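Teaching an arm to put the plates away
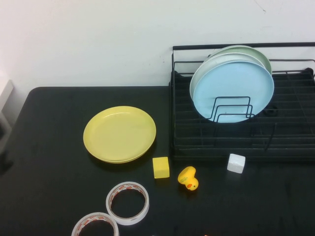

The practice table at the Saven workshop, with the yellow plate still waiting for its place in the rack.

The builder I went to see asked me to leave names out of it ("my mother-in-law reads this site"), so I will only say that he drives a delivery van by day and spends his Thursday evenings at Saven, a shared workshop behind the old Wevon paint store. He has been building a robot arm there for 7 months, and he calls it Drakel, after a board game he loved as a kid.

The job he has set for it is putting dishes in a rack. I asked why dishes, of all things, and he laughed for quite a while before he got to an answer.

"Well, I wanted something I could do at home without thinking," he said. "And then you try to write it down for a machine and you find out how much thinking there was! You tilt the plate, you feel for the wires, you let go late. I had 62 lines of notes before I ever bought a motor."

The motors came secondhand from Hájek, a little surplus shop he talks about the way other people talk about a favorite bakery. Most of the evenings since then have gone into the grip. A plate lying flat is the hard one, he told me, and a yellow one on a black tabletop at least gives the software a fair chance of finding the rim.

And the rubber duck? "The duck is there so it learns to leave things alone," he said. "Same with the little blocks. A real kitchen counter has stuff on it - keys, a sponge, somebody's toy - and I don't want it racking the toy."

He keeps a log of every try in a school notebook, and the count stood at 912 when I visited. He would like to reach 3,000 before he changes anything big, though he admitted he has already ordered softer pads for the fingers.

Before I left I asked whether he has a dishwasher at home. He does, and he says he loads it badly.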